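Diary, June 27, 2019: the grasp score again

Another day on the towel grasps, and another day of arguing with a number. 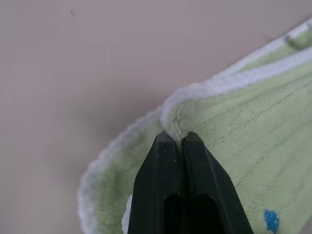

The message from Riststead this morning said the planner is fine, the score is fine, and my trouble is that I keep looking at single grasps when I should be looking at the curve. Then a second line: anything over 0.9 is a solved grasp and we should move on to folding.

I read that twice and went to get coffee. A score of 0.9 from a network that was trained on its own labels tells me the network agrees with itself. I don't doubt the curve goes up. I doubt what the curve is a curve of.

So I did the boring thing and pulled 100 grasps out of last week's log and went through the wrist camera views by hand. The log calls a grasp good when the fingers stop closing before the hard limit, meaning something is between them. It has no opinion on how much. One layer, two layers, a bit of fuzz, it all reads the same. In 19 of the 100 I could see two layers in the fingers where the planner had asked for one. Every one of those counts as a success in the curve.

For folding that matters a lot. Pick up two layers and the rest of the plan is working on a towel that doesn't exist. The folding code from Plattner assumes a single edge, and it will carry on happily to the end and report that it finished.

The edge detector is the part I trust least. It finds the border by contrast, so a pale trim on a darker towel makes it look brilliant. It also likes any place where the border doubles back, and gives two strips side by side a higher score than a single one. More edge, more confidence! I wrote this up in September and was told the new training set would take care of it. The new set has 2,000 towels views in it and I would like to know how many of them have a doubled border labeled as doubled. I asked. The answer was a link to the folder.

Spent the afternoon on a stupid check. No learning, just this: after closing, lift a little, stop, compare the finger gap with what one thickness should give. Pile squashes, so the gap is noisy, and I had to wait 252 milliseconds after the stop before the reading was any use. I hate that constant already. It will be in the code for years with no comment beside it. (Added a comment.)

It catches some of the doubles on replay. It also throws out good grasps when the fingers land on the thick part of the trim, and I don't have a threshold I would defend in front of anyone. Maybe per towel, maybe measured at the start of each run. Replay is kind to this sort of thing anyway, the cloth can't answer back.

Rukivari want their demo on the new planner and Grolach have already put "reliable cloth handling" on a slide. Reliable at what, I wrote in the margin, then deleted it – then put it back.

The calibration drifted again after lunch, a couple of millimeters toward the base. Restarting the node fixed it, so I still don't know why. Left the log running.

Tomorrow: label the doubles properly, rerun the curve with them counted as failures, send both plots with no message attached. Also ask who changed the closing speed in the config, as it wasn't me.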